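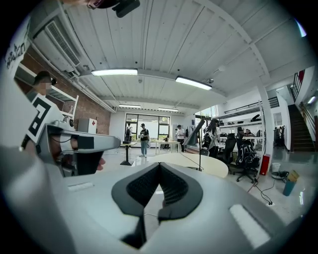 Grey grips, black pad in the middle

Re: Moving to Grirkville, which side of the creek?

sturach_side
March 6, 2019
We've got a rental lined up on the Cevik Road side, built 1930, weatherboard. Rent is $418 a week. Anyone know if it floods down there?

mulga418
Cevik Road is fine. The water stops at the oval. I'd worry more about the stumps in a house that age - get someone under it.

pelican_bay
Disagree. Our garage had water in it in July and we're well above the oval. Ask the council for the flood map before you sign.

mulga418
That was the blocked drain on Aravena Street, not the creek. It's been cleared.

pelican_bay
Cleared once. Still wouldn't store anything on the floor.

sturach_side
Thanks both. Is the bus any good? I start at 7 in town.

tinroof20
First one gets in at 7.20, so no. You'll need a car.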